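Rapport de projet : que deviennent les vêtements oubliés au lycée ?
Enquête menée dans notre établissement, de février à mai 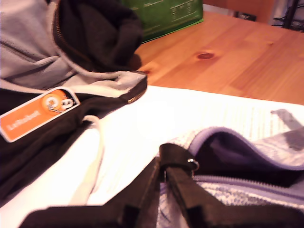
Pourquoi tant de vêtements oubliés ne sont-ils jamais réclamés ?
Surtout parce que leurs propriétaires ne savent pas où les chercher, et qu'au bout de quelques jours ils pensent les avoir perdus dans le bus ou chez un ami.

L'idée m'est venue en cherchant mon écharpe (que je n'ai d'ailleurs jamais retrouvée !). J'ai découvert derrière la loge une armoire pleine à craquer, dont la plupart de mes camarades ignoraient l'existence, et je me suis dit qu'il y avait là un beau sujet pour l'année.

J'ai d'abord distribué un questionnaire à 100 élèves, de la seconde à la terminale. Parmi eux, 20 seulement connaissaient l'armoire, et 14 y étaient déjà allés. Les réponses libres m'ont beaucoup touché : un pull tricoté par une grand-mère, un manteau prêté par une cousine, on s'attache à ces choses-là plus qu'on ne le dit.

Ensuite, j'ai voulu essayer une solution toute simple, que j'ai baptisée Skilto : un portant installé dans le hall pendant deux semaines, avec une affiche et un cahier où chacun notait ce qu'il reprenait. Les débuts ont été laborieux, le portant penchait et l'affiche est tombée plus d'une fois, mais le cahier s'est rempli peu à peu. Ce qui restait est parti le 26 mai à la friperie Vendard, qui nous a très gentiment reçus et nous a montré comment elle trie les textiles.

Si je devais recommencer, je placerais le portant près de la cantine, où tout le monde passe, et je demanderais aux familles de marquer les vêtements dès la rentrée. Il me reste à comparer mes résultats avec ceux du collège voisin, qui a gardé son ancien système de caisses.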